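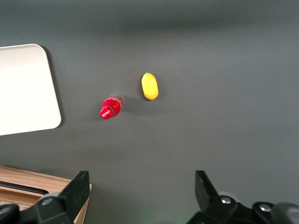 Figure 2. Demonstration table from the wrist camera, with the red bottle and the toy lemon to the right of the board and the tray.

4.2 What the open day showed

Visitors to the Avura open day on May 7, 2025 were told that the arm could clear a table "without help." We are less sure. The objects in Figure 2 lie on a plain dark gray surface with a clear gap between them, and one is red and the other bright yellow. Few kitchens look like that. A bottle on its side is a fair test of grasp angle, but a single bottle and a lemon say little about clutter.

The log supplied by Longo lists 94 attempts for the day. It does not say who set the objects down or whether failed grasps were repeated until they worked. Sala, who ran the table, recalled stepping in 7 times; the log has no field for this. We therefore leave the success rate printed on the handout out of Table 3.

Questions from the floor were often better than the answers. Bortolotti asked what would happen if the lemon were real and soft, and was told that this was planned for July. Chaturvedi asked for the training set and got only its size, 3,968 grasps, with no split by object type. We repeated the request in writing and have had no reply.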